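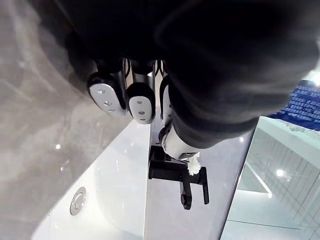 Planning the Messina Bathroom: What We're Buying Next and Why
Gallery, updated 12 October 2021

Budget season again, and for once I'm looking forward to it! Messina is our household robotics project, and the bathroom has turned into my favorite part of it. It's small, it's full of awkward shapes, and every item in it asks something different of a hand. It's also where most of our equipment money goes, so I wanted the people who sign off on that money (and the teams at other sites who keep writing to ask what we use) to have a page with pictures on it.

Our request for the coming year comes in two parts. The big one is a second pair of arms with hands, so that we can keep one pair working while the other is being serviced. The small one is everything that goes around the arms: covers, finger pads, cables, floor protection, spare faucets, toothpaste. I used to treat the second part as pocket change. Last year it came to $2,793 for this one room, and I was the person who had to go and find it in a budget that had no line for it. This time it has a line.

If you're starting your own list, start with the covers and the pads. A fabric cover for a hand costs us $129 through Gerlow, and we order them in black, cut so the fingertips stay free. They're easy to swap and they save a lot of worry over the joints. Pads wear at their own pace depending on what you ask them to touch. Cloth is gentle, grout is not. We keep spares of both in a drawer with the date of purchase written on the bag, and the drawer has paid for itself several times over.

Lead times matter just as much as prices. Gerlow quotes 14 weeks on a complete hand, and we've never seen it come in early. If you want one working by March, the order has to be in before the holidays. I've put that in capital letters on our planning sheet. 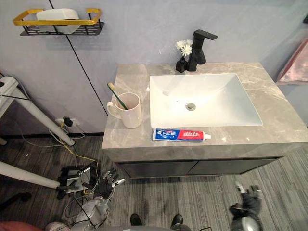 Fixtures are the most fun you can have with a small budget. We went into the planning meeting thinking we'd need special test objects, and Uzma Swati talked us into a trip to the home store, which was a much better idea. Real things come with real difficulties built in. A flat lever that points off to the right, like the one on the black sink faucet, is a nice problem in itself, and so is a toothbrush leaning out of a mug with its handle in the way of yours. The toothpaste along the front of the counter is the cheapest piece of equipment in the room and I'd put it up against anything in the catalog.

One thing I'd do differently: buy two of every fixture on the same day. Stores change their stock, and a replacement lever that is a hair longer means work all over again in Skisutik, our scheduling and logging software. Two faucets on one receipt would have spared us a very long afternoon. Vanities are harder to duplicate, so measure yours and write the numbers down somewhere other than on the box.

We also set aside 30 percent of the fixture line for things we haven't thought of yet. Finance asked whether that could be smaller. I showed them last year's receipts and they let it stand, bless them.
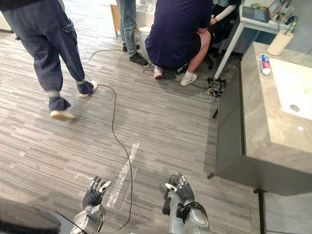

Kyriaki Stamatopoulos
Equipment Planning Lead, Messina Project

Floor space and power belong in the budget too, and I can't say this loudly enough. Look at how much cable is lying on that carpet, and then picture people crossing it all day, one stepping away while another is crouched down over the hardware. Covered cable runs are on this year's list, along with a second power strip and a proper place to put it. None of it is glamorous and I'm thrilled about every foot of it.

Desks deserve a thought as well. Ours stands in the room near the vanity, handy for keeping an eye on the hands, but it does eat up walking space. Uzma would like it on wheels. I'd like it against another wall. We've budgeted for the wheels, because they're cheaper than the argument.

What's on order or about to be:

Second pair of arms, with hands, from Irov. Quote received, waiting on a signature.
Fabric hand covers from Gerlow, enough to see us through the year.
Finger pads, same supplier, same order, one shipping charge.
Cable covers and a power strip.
Duplicate faucets for the tub and the sink, bought together this time!
Desk casters, with brakes.

Still open is the service plan. Irov offers one by the year and one by the visit, and I've gone back and forth on it all week. The yearly plan is easier to budget, and the per-visit plan suits a room like ours that goes through quiet stretches. If your site has tried either one, please write to me before we sign. I'd also love to see your own lists, especially the small stuff at the bottom. More pictures will go up once the new arms are unpacked.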